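Solicitor in Cledville fraud inquiry: "She has answered every question put to her"

November 25, 2020

Laimutė Petrauskas has been interviewed three times by police looking into payments made by the Trurnen housing fund. Her solicitor, Tõnu Navickas, says she will go back as often as they ask.

"She went in by the front door each time," he said in his office in Cledville. "The last session went on for seven hours. She has answered every question put to her and signed each page of the record."

Ms Petrauskas, a former bookkeeper at the fund, has not been charged. Two other people were charged in January over invoices from a building firm, Plistiseck. Police say the firm was paid for repairs to 20 flats that were never carried out. Both deny it.

Mr Navickas said his client had passed the invoices for payment after they were approved by someone above her.

"Her job was to check that the sums added up and that there was a signature at the bottom. There was. Whether a roof had been mended was not something she could see from her desk."

Asked whose signature it was, he said the police had the papers and he would leave that to them.

He was less patient about the leak of her first statement, parts of which appeared on a local website before he had been given a copy himself. He has written to the court to complain and has had no reply.

"I don't know who passed it on. I do know that her neighbours read it before I did."
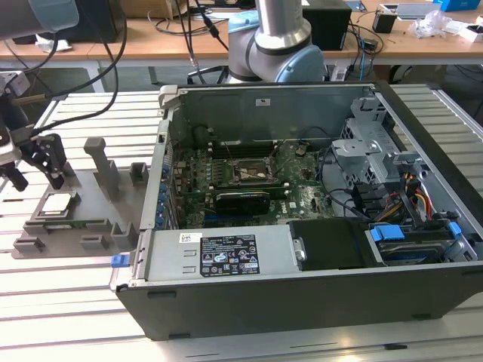
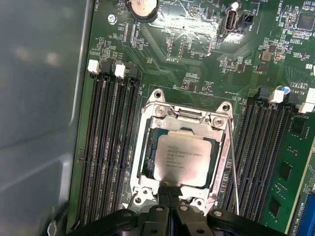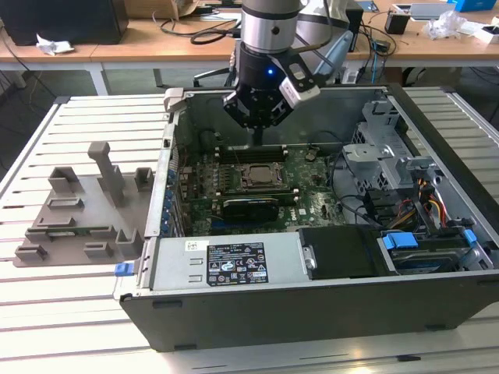
The other dispute is over the office records. Mr Navickas wants the fund's full set of emails, and has so far been given only those sent or received by his client.

"You can't follow half a conversation," he said. "If somebody told her to pay, I want to read the message before that one as well."

A hearing on his request is listed before Judge Jankauskaitė, but no date has been fixed. In the meantime Ms Petrauskas has handed in her passport, which Mr Navickas said she did without being told to. She has found part-time work – he would not say where – and is living with her sister.

Would she give evidence against her former colleagues if asked?

"She would say what she knows. She has said it already, and it hasn't changed."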